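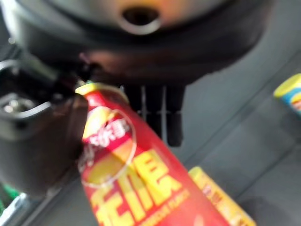

March, 4:10 pm. Budget, third attempt.

Hustik quotes 1,560 for a second gripper, fingers included, cable extra, naturally. Fovach wants 672 for fingers alone and up to 55 for shipping, depending on how they feel. Izzati Sutanto says buy the fingers and stop shopping.

The case for wider fingers: chip cans are about as fat a thing as I want to pinch with this pair. Bags and boxes go on the Prakstead list, and that list isn't getting shorter.

Also need:
- spare finger pads, 2 sets
- wrist camera with a faster shutter (Sembiring has one, price "on request" – so, no)
- more chips. Filed under consumables, and I expect questions.

Ask Hustik if the cable is really extra.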